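Business reporter, local companies and jobs
Hornudbridge newsroom, full time, posted January 20, 2019

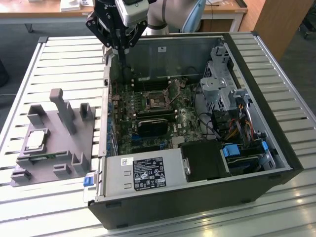

Finally someone who'll read the filings, wrote one subscriber when we told our newsletter list that this job was coming. You run the press release in the morning and the company's angry answer in the afternoon, and I still don't know whether my brother-in-law's plant pays the county a dime. Please hire a person who can tell me that.

We'd love to! That note has been pinned up over the copy desk ever since, and it's as good a job description as anything we could write ourselves.

We're a small local news site covering Hornudbridge and the towns up the river as far as Cerkby. There are four of us in the newsroom now, and you'd make five. We cover schools, roads, courts, high school sports and a lot of weather. What we haven't had is one reporter whose whole beat is the companies people here work for, and that has started to show. When Fagerlund announced it was moving its regional warehouse, we had the story up fast, but it took us far too long to explain what the lease said and what the city had promised in return. Our readers asked better questions in the comments than we had asked on the phone.

What you'd be doing

You'd write two or three stories most weeks. Some will be quick ones (a store opening, a layoff notice, a change at the top), and some will take you a month of records requests. Fagerlund and Horko are the two biggest private employers in our area, so you'd get to know both very well, from the loading dock up. We also want the smaller places: the tool shops, the repair businesses, the family firms that have been on the same block forever and never once sent out a press release.

You'd go through tax abatement agreements, property records, court dockets and annual reports, and turn them into stories a person can read on a lunch break. You'd sit through development authority meetings, which run long but are where half the good stories start. And you'd call companies for their side before we publish, every time, with enough hours on the clock for them to give a real answer. When they push back afterward, and they will, you'd have an editor next to you going line by line through your notes. We correct mistakes quickly and put the correction at the top of the story.

One project is already waiting for you. We've collected 53 incentive deals signed by the city and the county, all as scanned paper, and we want to find out which of the promised jobs showed up. We're really excited about this one. It should be finished by June, with a searchable page that readers can use to look up an employer by name.

Who we're hoping to hear from

You've reported for at least 2 years, at any kind of outlet, student papers and radio included. You can use a spreadsheet without dread. You don't need a business degree, and you don't need to have covered business before. If you spent those years on city hall or the courts and kept wandering off toward the money, that sounds like our kind of reporter. Spanish would be a big help. So would having worked a warehouse shift or a shop floor yourself at some point.

You'll need a driver's license and a car. We pay mileage.

You can't own stock in any company you'd be covering, and we'll ask you to tell us if a close relative works for one (it doesn't rule you out, half of us have cousins at Horko).

Pay and the rest of it

The salary depends on experience, and we'll give you the range on our first call, before you've put in any more work. Health insurance starts on your first day. We pay up to $2000 toward moving costs if you're coming from outside the area. Evening meetings are made up with time off the same week.

How to apply

Send us a resume, three stories you're proud of, and a page on a local company you think deserves a closer look, with the first two documents you'd go after. It can be a company where you live now. Use the jobs form on our site and choose "Business reporter." We read applications as they come in and we'll write back to everyone. Finalists will spend a paid day with us in Hornudbridge, lunch included.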